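Stendon Allotment and Garden Association
Minutes of the June meeting, held in the hut at 7.30 pm

Present: as signed in the attendance book. Apologies were taken as read.

1. Minutes of the last meeting
Agreed and signed, with one correction. The broken standpipe is on the lower path, and the previous minutes had it by the gate.

2. Water
The new tank on the Rotov side has been delivered and is standing on its slabs. It holds 800 litres and will be filled from the hut roof. The downpipe still needs a bracket. Members are reminded that hoses may be used for filling cans and butts only, and must be wound back on the reel afterwards. Plot holders at the top end said the pressure is very low after 6 pm. The water company will be asked to look at the meter valve.

3. Cut flower border
The strip along the east fence has been dug over and the couch grass taken out as far as the compost bays. The chair went through the planting list: lilies at the back, then scabious and cosmos, with sweet williams to be sown now for next year. The lilies will be bought as bulbs from Virág in the autumn, when the price for a mixed box is lower. 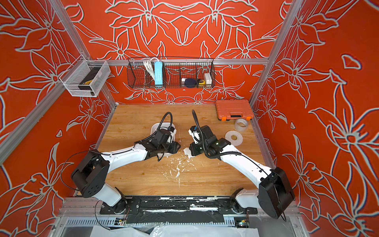
Asmaa Helmy asked whether lilies were wise so close to plots where people bring their cats, as the pollen is poisonous to them. She would sooner see dahlias along the whole back row and had tubers she could divide. After some discussion it was agreed to plant dahlias and leave the lilies out. The list will be changed and pinned up in the hut.

4. Seed and compost order
The bulk order from Fevis came to 70 bags, and all but a few have been collected. The remainder are under the tarpaulin behind the hut and should be gone before the next meeting. Anyone who has not paid should do so by bank transfer — cash is a nuisance to bank now that the branch has closed.

5. Summer show
The hall is booked for the afternoon. Classes are as last year, with the addition of a class for a single stem in a plain vase and one for paper flowers, open to under-twelves. Entries close at noon on the day before. Exhibitors are to bring their own vases.

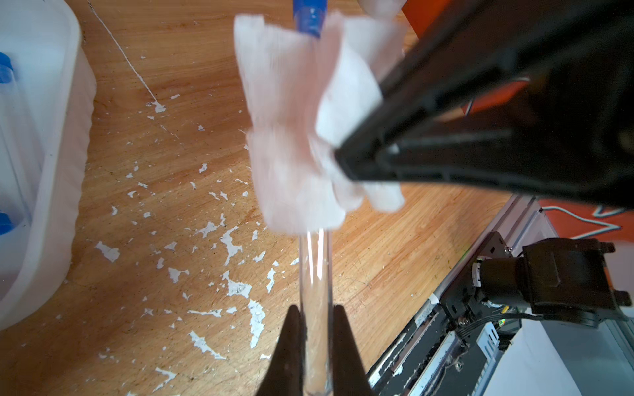

Entry cards will be left in the box by the noticeboard and must be filled in before staging. The entry fee stays the same. A budget of £500 was agreed for hall hire, printing and prize money.

6. Any other business
The padlock code will change at the end of the month. Bonfires are not allowed until October. The strimmer is back from repair and runs on the 2-stroke mix in the red can — please do not use the green one.

The meeting closed at 8.50 pm.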